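Small stuff, pouches and little tins – FAQ

Same questions keep landing in the inbox so they're all going on one page. Mostly about sorting small things: travel bits, desk bits, the tiny bottles that end up everywhere. Written fast, will fix as I go.

Pouch, patterned box, the little green one. All three come up further down.

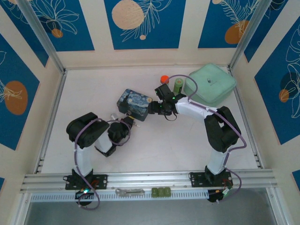
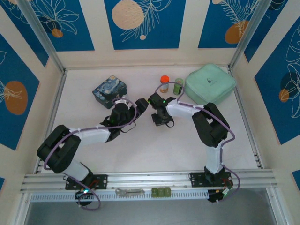
The mint zip pouch and the starry box, in both.

Where do I even start?

One surface. Clear it, wipe it, put out only the things you're sorting. White or pale is best, small caps and lids vanish on dark wood. Kitchen counter is fine. Bed is not fine, everything rolls into the covers.

How many things at a time?

Few. A handful. If you tip the whole drawer out you'll be sitting there at midnight with a pile of hair ties and a bad mood. Do one handful, put it away, next handful.

What goes in a soft pouch and what goes in a box?

Soft pouch: anything that would rattle or scratch. Chargers, earbuds, lip balm, a spare key. Padded is worth it if it's going in a backpack.

Box: flat things, papery things, anything that gets bent. Cards, stamps, bandaids, tea bags. Also anything you want to stack on.

Bottles go in neither, see below.

Why not bottles in the pouch?

They leak. Not always, but once is enough. I had a Skarari hand lotion open up on a bus and the lining of that pouch never smelled right again. Bottles stand up, in a cup or a jar or a small tray with sides. If a bottle has to travel, it goes in its own plastic bag, cap taped.

The caps on my small bottles look loose. Tape?

Try unscrewing, wiping the threads and screwing back on first. Half the time it's dried gunk. Then tape if you still don't trust it. Paper tape, comes off clean.

What about loose caps with no bottle?

Keep for one week in a saucer. If no bottle turns up they go. I know. Just do it.

Are decorated tins and boxes any good or just pretty?

Good if the lid fits. Check three things – does it close without pushing, does it stay closed when you tip it, can you open it with one hand. A pattern helps more than people think. Your eye finds a blue and yellow swirly box in a drawer way faster than a plain one. Plain boxes you end up labeling, and then the label is wrong by July.

Do I have to label stuff?

Patterned or brightly colored, no. Anything identical to its neighbor, yes. Masking tape and a pen. The Plultau label maker is nice but I use it twice a year and spend longer looking for the refills than I would have spent writing.

How do I clean a mint green pouch? Mine went gray at the corners

Mine did too. Empty it, shake it out over the sink, close the zipper. Cool water, drop of dish soap, old toothbrush, small circles on the corners. Check the care tag first if you've got one. Don't wring it, padding goes lumpy. Press in a towel and let it dry open, on its side. Overnight at least. Keep the brush off any printed logo, some of them scrub right off.

Zipper sticks

Pencil lead along the teeth, both sides. Or a bit of candle. Open and close it ten times. If it catches on the lining, pull the lining back from inside while you move the slider, slowly.

Big to small or small to big?

Big at the back, small at the front. Otherwise the small ones get lost behind and you buy them again. That's how you get a drawer with four lip balms in it.

What size pouch should I get?

Smaller than you think. A big pouch is just a soft drawer. Take your phone, the thing should be no bigger than two phones side by side. The square Graseck one holds my cables and nothing else, and that's why I still like it.

Is there a kit list?

Sort of. What I use:

a square padded pouch
a box with a lid that fits
a jar or tray with sides for bottles
masking tape, pen
a saucer for orphans

Everything there is from around the house apart from the pouch. Don't shop first! Sort first, then see what you're missing.

Where does it all live afterwards?

Near where you use it. Travel stuff by the front door, desk stuff at the desk. I kept a spare set on the Innes shelf in the hallway and it worked untill the shelf filled up with mail. Now it's in a shoebox under it. Less pretty, works better.

How often do I redo this?

When you can't find something two times in one week. No calendar needed.

Kids?

Give them a bright box each, their own color, no shared ones. They'll put things in if they picked the box. Small bottles and caps up high, well out of reach.

Can I send in a question?

Yes, comments are open. I read them all, answers come slowly, specially in summer.

Comments (4)

tinbox_fan
The tip about checking the lid before you buy, yes. I have three gorgeous ones and not one of them closes.

lowshelf
Pencil lead worked on my zipper!! Had been about to throw the whole bag out.

marrowfat
Disagree on the saucer, a week is too short. Found the bottle after a month, cap long gone.
Reply from the author: ok, two weeks. Final offer.

quietdrawer
Does the dish soap thing work on a canvas one, or only the padded kind? Mine has a coffee stain right by the zip.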